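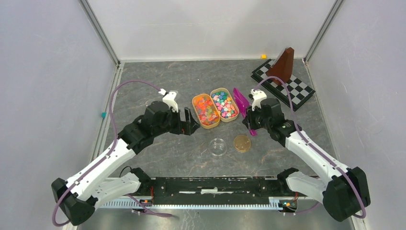
Two robot arms reaching over a gray tabletop streaked with white and rusty brown.

The Lantern Eater (folk horror film)

The Lantern Eater is a low-budget folk horror movie set in the fishing village of Tatholm, and I've been meaning to write it a proper entry on this wiki for ages. I've seen it more times than I should admit (the commentary track twice), so expect a few opinions mixed in with the facts. It was made by Lakow, a small production company that had only done shorts up to then, and it runs 100 minutes. There's a longer festival cut of 140 minutes too, which I'll get to.

Plot

Spoilers from this point on! A young surveyor comes to Tatholm in May to measure the old sea wall, and she gets a room above the net loft. Every house in the village puts a lit lantern on the step at dusk, and in the morning one of them is always out. The locals say the Lantern Eater has been by. If it's your lantern that goes dark, you don't leave the house for 5 days, and you don't answer if somebody calls your name from the water.

She thinks it's charming, naturally. Then her own lantern goes out on the second night and she walks down to the wall the next morning anyway. From there the movie gets slower and stranger, and by the last third you're mostly watching her listen to things. The creature itself gets maybe a minute on screen, a tall wet shape with its hands cupped around a flame, and I still think about those hands when I'm taking the trash out.

The legend

Tatholm's Lantern Eater was put together by the writers from bits of older stories about drowned sailors, will-o'-the-wisps and candles left in windows for the dead. They say on the commentary that they wanted a rule people could follow and still get wrong. The rhyme the children sing in the opening was written in one afternoon, and I've had it stuck in my head on and off ever since. A tie-in booklet called The Gronivville Papers came with the first disc release and pretends to be a collection of letters from the next town down the coast. It adds a second monster that the movie never mentions. Fans argue about whether it counts – I say no, but it's fun to read.

Production

The shoot took 30 days, most of them at night, with real oil lanterns wherever the fire rules allowed. The village is a mix of two harbors and one indoor set, and if you look at the shape of the doorsteps you can tell when they switch. The score is by Milošević, a trio who play bowed metal and a very tired sounding pump organ. There's hardly any music in the first half. When the organ finally comes in under the church scene, it's wonderful, and I wish they'd put out the soundtrack on vinyl already.

Versions

The festival cut has a long subplot about the surveyor's brother, who turns up looking for her and gets nowhere. I like him, but the movie drags every time he's around, and his last scene gives away too much about what's in the water. The shorter cut drops him completely except for one phone call. It also trims the ending, so you go out on the row of lanterns and nothing else. Go with the shorter one first.

Reception

Reviews were split when it came out. People who wanted a monster movie felt cheated, and people who like a slow, damp ghost story (me!) were very happy. The complaint I see most is that the middle is too dark to make out, and I agree with that one on the streaming version. The disc looks a lot better.

A sequel has been talked about, with the action moving inland to Gronivville. I haven't found anything solid on it, so I've left it out of the release list for now.

Page last edited 2023-05-16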